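Folholm table top, matt white

Talter / Table tops / Folholm

Folholm is our table top for work rooms, sewing rooms and kitchens where one big clear surface is needed. The color is white with a small touch of cool gray, and the finish is fully matte. Under a strong lamp it does not shine back into your eyes, which our customers who do fine work mention often.

The top is sold without legs. It fits the Stitia frame and both of the Tikkanen trestles, the low and the high. If you already have a frame at home, please measure it before you order and write us the distance between the fixing points. We drill the underside to your measure at no extra cost.

Thickness: 28 mm
Edge: straight, thin trim in light wood
Color: matte white, cool tone
Legs: not included
Price: 269 euros, one top
Delivery: 17 working days

Cleaning

Use a soft cloth and warm water with a little dish soap, then dry the surface with a second cloth. Pencil goes away with a normal white eraser. Please do not use scouring powder or the rough side of a sponge, it makes small glossy places which we can not repair. For ink, try alcohol on a cotton pad and do not rub for long.

Hot pots need a mat under them.

Assembly

Two persons should lift the top. Lay it face down on a blanket, put the frame over it and turn in all screws by hand first. Tighten them only when the frame sits straight. The screws for Stitia come in the box with the frame, not with the top.

Color samples

A small sample piece can be sent by post, and we recommend it if the table will stand next to white furniture you already own. Warm whites look a little yellow beside Folholm. For samples and special drilling please write to Despina Perić, for orders of more than two tops to Stavros Angelovski. 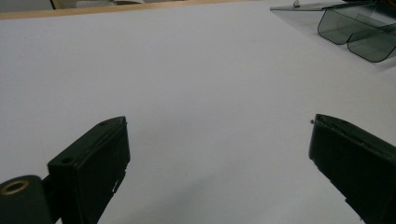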